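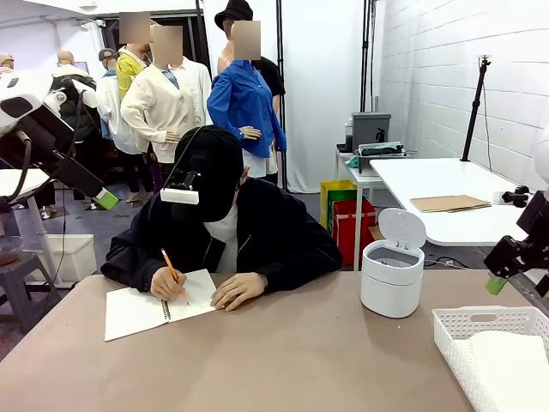 Theda Hagedorn
Lecturer in Writing Studies, Sarton College

3. Writing by hand at a shared table

3.1 The table and what stays on it

When we began the Pritar study, we had imagined that the interesting part would be in the notebooks themselves, and we had planned our coding sheets with that in mind. It took only a few sittings for our attention to drift outward, to the tabletop, the elbows, the free hand, the small household things that share a surface with a person who is trying to get a sentence down. We have let this section follow that drift, and we hope the reader will be patient with us if we spend rather a long time on such modest matters as where a wastebasket stands.

Figure 1. A writer at the wide table, with a spiral notebook, a small white bin with its lid open, and a white basket near the corner.

The table in Figure 1 is a good deal wider than a school desk, and we think this matters. In earlier work at Cidholm, the writers sat at narrow desks and kept their notebooks square to the edge, partly out of habit and partly for want of room. Given a broad surface, most people let the notebook turn a little. The writer in Figure 1 has it slightly askew, close to the front of the table, with both forearms resting and the body leaning in over the page. We came to call this the settled posture, and it appears in our notes far more often than the upright one recommended in the handwriting manuals we all grew up with (the Pfeiffer manual, which several of our writers remembered with real affection, is quite stern on the point).

We asked our writers to bring or choose a spiral-bound notebook, and nearly all of them did so gladly. A coil lets the notebook lie flat, but it also puts a ridge of wire in the way of the hand, and people have their own lifelong arrangements with it. Some fold the cover all the way back and write on a single leaf. Others keep the notebook open to two facing pages, and when they work on the left one they must decide what to do about the coil as the line runs toward it. A fair number simply stop short and accept a wide, wandering inner margin. One of our Saturday writers told us she had done this since second grade and had never thought of it as a choice.

3.2 The hand that does not write

We would like to dwell for a moment on the other hand. Descriptions of handwriting tend to follow the pencil, understandably enough, and yet the hand without the pencil is seldom idle.

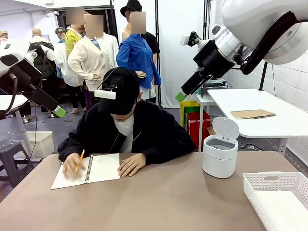

It may lie flat on the facing page and keep the whole notebook steady, and this was the most common arrangement in our sittings by a comfortable distance. It may hold a corner, or creep up ahead of the line, or rest against the cheek during a pause and come back down when the pencil does. In each sitting of 40 minutes we noted these changes as they happened, and we were struck by how regularly a shift in the resting hand came just before a new paragraph — as though the page had to be taken hold of again before anything fresh could be put on it.

Pencil seems to encourage this steadiness. Writers who used pen in the first 10 minutes and pencil afterward pressed the page down more firmly once they had switched, and several mentioned, without being asked, that they disliked the feeling of the paper sliding under a soft point. They also bowed their heads lower. We can't say with confidence whether that was owing to the fainter line or simply to growing absorption, and our attempts to separate the two were not very successful.

3.3 Bins, baskets, and nearby things

Every table in the study kept a few ordinary containers on it, and we had supposed that these would be ignored. They were not. A small bin with its lid up was treated as an invitation, and writers who had one within reach tore out and discarded pages more readily than those who had to stand up and walk to one. Of the 2 groups, the second kept more of its false starts, crossing out lines and carrying on underneath, and their notebooks were to our eyes the richer for it.

Open baskets worked differently. People put things down in them for a while and took them out again: a glove, a spare pencil, an apple on one occasion in April. We have come to think of the basket as a kind of waiting place, and we return to it in Section 4, where the writers speak about their own tables at home and the objects they would not like to see moved.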